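Small Business > Records > Sorting Your Paper Files

25/12/2018 | By A. Çetinkaya

How to sort a year of paper files in one afternoon

Quick one, typing this between lunch and dishes. Did ours at the Curkbridge shop last April, 417 loose sheets, took one arvo. You'll need manila folders (a box of 100 is plenty), a thick marker, a stapler, a bin.

1. Clear the floor. Tables are too small.

2. Three piles. Keep, shred, ask someone. Don't read anything yet, just look at the heading and the date.

3. Staple multi-page stuff now. Paper clips grab the sheet next door and you loose it for years.

4. Sort the keep pile by who it's from, then by date, newest at the front. Our Nulta invoices alone came to nearly 104 sheets so they got split by quarter.

5. Label the folders. Name first, year second. Capitals. Same corner every time.

6. Into the drawers. Stuff you touch weekly goes up top, tax and wages in the middle, old years down the bottom. One drawer open at a time, a full cabinet can tip. Load the bottom one first if its empty.
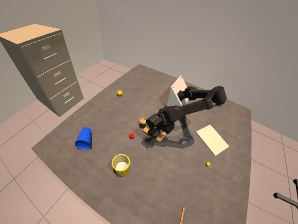
Three-drawer cabinet, long bar handles, small label plates.

7. Write the drawer labels last. In pencil, you'll change your mind.

8. Shred pile goes out the same day. Same colour bag as the rubbish is asking for trouble, use a different one.

Ask pile still sitting there? Give it a folder of its own and a date to look at it. Ours says Kudik, long story.

We use cookies to improve your visit. By continuing to browse you accept our cookie policy.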